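What One Small Integrator Budgeted for a Two-Arm Cell

When the operations lead at Gosano sat down in October to plan equipment spending for the coming year, the first line on the sheet was the arms. By the end of the week, she says, the arms were the line she worried about least.

"You get a quote for arms and it's a firm number," she says. "Everything around them is where the plan falls apart."

Gosano refurbishes and repacks small office electronics for resellers. The company wants to find out how much cable handling can be moved off its benches and onto two-arm cells. It has one cell in use and a decision to make on more. We spoke in November 2023, a few days before the request went to the owners.

She asked that we leave her name out and talk about the purchase instead. The cell was put together by Deris, a regional integrator, and the work is routers, switches, cords and power bricks.

"Cords are the hard part to price," she says. "A box is a box. A cord lies differently every time, so you can't tell a supplier how long a cycle takes. We stopped asking for cycle times and asked for an hourly rate on the whole cell."

Grippers and cables on the Gosano job:

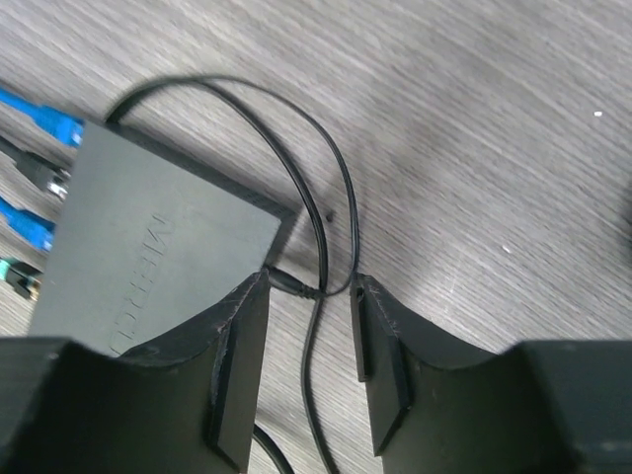
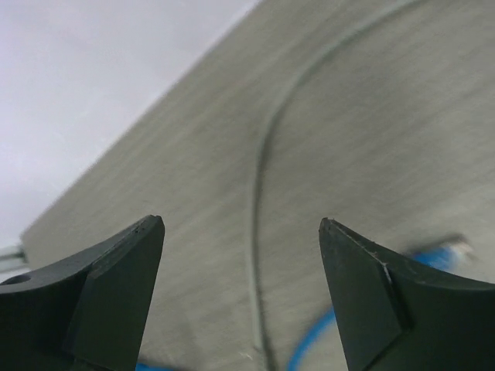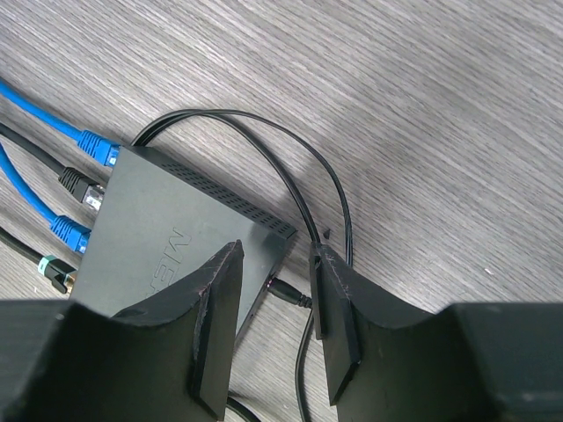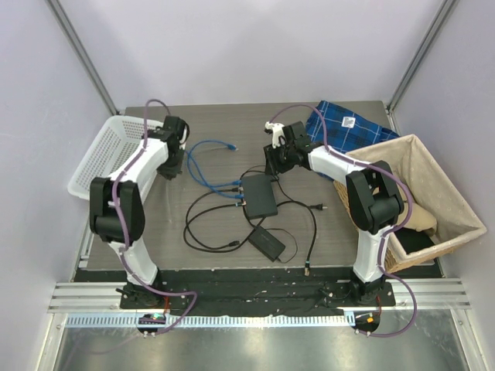

Where the money goes

Her advice to other small shops is to split the request into what is bought once and what is bought again. Fingers belong in the second group. Gosano carries them at $376 a set and plans on replacing them on a schedule.

"The tips get scuffed. That's normal wear," she says. "But if you put them under capital, you'll be back asking for more in the spring, and it looks like you forgot something."

Cabling and mounting came to $1,524 on the first cell. She had written in $784, a figure taken from an older quote for a single arm. The difference was mostly rails, plates and the hours to fit them.

"I used half the information I had," she says. "Two arms means two bases, two cable runs, and someone has to route all of it so nothing catches."

The smallest item was sample stock. She set aside $200 for used switches, adapters and cords, and bought them from Ayaaba, a surplus dealer. She would spend more on this next time. Every brand puts its ports and power jack in a different spot, and a cell tried on one model says little about the next.

Buy or lease

Gosano compared an outright purchase with a lease from Rultska. The lease covered the arms and service visits, and left out fingers, cameras and the table. She went through the exclusions line by line and then asked for a second version with fingers included. It raised the monthly payment, but she preferred it.

"I can plan for a payment," she says. "I can't plan for a box of parts I need on a Tuesday."

The request now before the owners is for one more cell on a lease, with a review after six months. Floor space is already marked out next to the packing line. The power drop for it is in a separate budget, and she is still waiting on the electrician's quote.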